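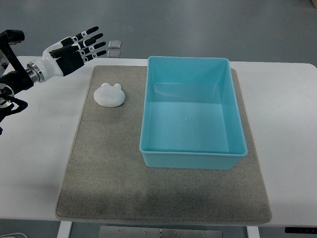

Hand over the gray mat, arm in from the left.

Thursday, late afternoon

Finally got the two Jitbridge drives side by side on the same box, same slot, same kernel, so I can stop arguing with myself over last week's numbers. The old setup had one of them hanging off the chipset lanes and the other straight on the CPU, which was dumb and entirely my fault. Both go through the riser now. I checked the link width three times (yes, x4, yes, both of them).

First thing I did was wipe them and write the whole drive twice over before measuring anything. I know, it takes forever and the fan noise is awful, but fresh-out-of-the-box numbers are useless to us. The log server at Millirthorpe never sees a fresh drive, it sees a drive that's been hammered for months and is mostly full. So: full, then random 4K writes until the graph went flat, then the real runs.

Drive A went flat pretty fast and just stayed there. Lovely boring line. Drive B looked much better for the first stretch and then fell off a cliff, came back up, fell off again, over and over like a sawtooth! My guess is the write cache filling and then the thing scrambling to clean up behind itself. Worst single write I caught on B was 326 ms. On A the worst was 69 ms, still not great for something that costs what it costs, but I can live with it.

Temperature: B has the little heatsink and A doesn't, and B still runs hotter. It started slowing itself down partway through the long run, so I pointed the desk fan at it and repeated. The sawtooth was still there with the fan on, so heat isn't the whole story. Haven't tried the newer firmware. The release notes say "improved stability" and nothing else, thanks a lot.

Stuff I messed up, so I don't do it again:

The first script had the queue depth left at 1 from the laptop tests. Threw those results out, they're in the folder marked old.

Forgot to turn off the nightly backup job on the test box, so there's a dip in one of A's graphs that means nothing at all. I left it in with a note.

Power draw readings are from the cheap meter. Fine for comparing A against B, please don't quote them to anybody.

Reads were kind of a yawn. Both are quick, both are steady, and I'd never be able to tell them apart in real use. Did 1000 rounds of the small read test and the averages landed almost on top of each other.

Also pulled the plug on both in the middle of a write, because Clarkiddale asked about power loss. A came back clean every time. B came back clean too except once when it took ages to show up, long enough that I'd already started reaching for the screwdriver. I want more tries on that before I say anything out loud. The Vương enclosure made the plug pulling way easier, by the way, the switch is on the front.

Next up is firmware on B, then the same long run with 160 GB left unused at the end of the drive to see if the sawtooth calms down. If it does I'd still lean toward A for the log server, and B can go in the build machine where a hiccup now and then doesn't hurt anyone. Box is running overnight, please leave it plugged in.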